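The shop floor can wait for its robot

Posted 2018-05-24 by Anjani Pasaribu

Every few months somebody sends me a film clip of a robot folding a towel and asks when I will be out of a job. I run the workshop at Pillai, where we take in old office computers, strip them, test the parts and send the good ones out again. There are four of us. We do not fold towels, but I understand the question. If a machine can manage cloth, the thinking goes, then surely it can manage a screw.

My answer is that it can manage a screw. It can do that very well, and has been able to for a long time. What it can't do yet is manage my bench, and I think people who write about automation mix those two things up.

Take the work as it comes through the door. Last December we had a lot of 2690 desktops from an insurance office that was moving. On paper they were all the same model. In practice they had been repaired, upgraded and poked at over the years by whoever had the job at the time. Some had two drives and some had one. A fair number had a drive held by a screw or two where the maker had meant there to be a plastic carrier. In one, the drive was stuck to the floor of the case with carpet tape. A person opens the lid, says "oh", and reaches for a different tool. The whole adjustment takes a second and costs nothing.

A machine that has been set up for the maker's layout does not say "oh". It goes to where the drive ought to be and pushes.

I am not guessing at this. I spent two days at Urkgate last year watching their line for taking apart flat screens. It was good. The screens came down the belt face down, the arm found the screws, the back came off, and a person at the far end picked out the boards. The man who showed me round was proud of it and had every right to be. He also told me that they sorted the screens by hand beforehand, and anything bent, cracked or missing a screw cover went to a separate table with people at it. I asked how much went to the table. He said it depended on the supplier, and that with some suppliers it was most of them.

So the line worked because people had already done the difficult part, which was looking at each screen and deciding whether it was normal. I have nothing against that arrangement. I only wish it were mentioned when the line is shown to visitors.

Then there are cables. I would put cables at the top of the list of things that keep workshops like mine in human hands. A screw stays where it is. A cable moves when you touch it, and it moves when you touch the one next to it. The connectors have latches you have to press while you pull, and there is usually something in front of them. In the older machines the power leads run over the board in a bundle, with a tie here and there, and you have to hold the bundle aside to see what you are doing. I do this without thinking. When I try to explain it to a new starter I find I can't, and I end up taking hold of the lead and saying "like this".
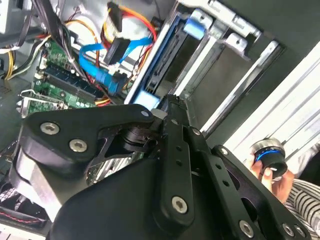
Folke Dahlgren wrote to me after I made the same argument in a talk, and he thinks I have it the wrong way round. His view is that I treat the mess inside a computer case as a fact of nature when it is a choice made by whoever designed the case. If the makers knew that machines would be taking their products apart, they would put the connectors on one side, use one kind of clip and leave room to reach. He says dishwashers did not learn to wash up the way people do. We changed the plates, and stopped buying the ones with gold rims.

It is a fair point and I have thought about it a good deal. He is right that we bend our homes and workplaces around machines all the time. My mother moved her whole kitchen about to suit a washing machine. At Tukivden, where I worked before Pillai, the shelving was rebuilt so that the pallet trucks could turn, and after a month we had all forgotten it was ever different.

Where I disagree is on the timing. The computers on my bench today were designed ten or more years ago. If every maker in the world changed its cases tomorrow, I would see the first of the new ones when I am close to retiring. Until then I have the old ones, with the blue clips and the green clips and the carpet tape. A dishwasher owner can buy new plates. I take what I am sent.

The other thing people bring up is cost, and here I think the case for waiting is stronger than the case about skill. Mestgate offered us a trial of a single arm the spring before last. I will not give their price, which was given in confidence, but I can say what I had to set against it. On a steady day one person in our shop strips 14 machines, with the drives out, tested and logged. The arm would have taken on the lid screws and the drive screws. I timed those parts of the job for a week. They came to a few minutes a machine. The rest was lifting, opening, cleaning, unplugging, reading labels and deciding what was worth keeping. We would have bought a very expensive screwdriver and still needed somebody to stand beside it.

If we handled some 2000 identical machines a week, I might see it differently. Big firms do, and they are right to. The sums change completely when the work is the same all day. But a great deal of the work in the world is done in lots of 100 or fewer, in small rooms, by people who do a bit of everything, and that is the work that gets left out when someone says a trade has been automated.

I feel the same about housework. The jobs at home that were easy to hand over were handed over long ago. Washing clothes is one. Nobody I know has handed over the picking up of clothes from the bedroom floor, turning the sleeves the right way out and checking the pockets. A machine that could do that would need to know a sock from a duster and a receipt from a banknote, and it would need to do it in a different room every day, with a child walking through.

I don't say it will never come. The arms are better than they were five years ago, and the cameras are much better. What I would like to see, before I believe the next clip, is the arm given a box of twenty computers it has never met, from twenty different offices, and left until the end of the day. Show me the whole day, including the ones it put aside and the ones it broke. If it gets through half of them with the drives still working, I will ring Mestgate myself.

Until then I am hiring. We need one more person for the stripping bench from the autumn, and no experience is required. You should be able to lift a desktop computer, read small print and keep your temper with a stiff connector.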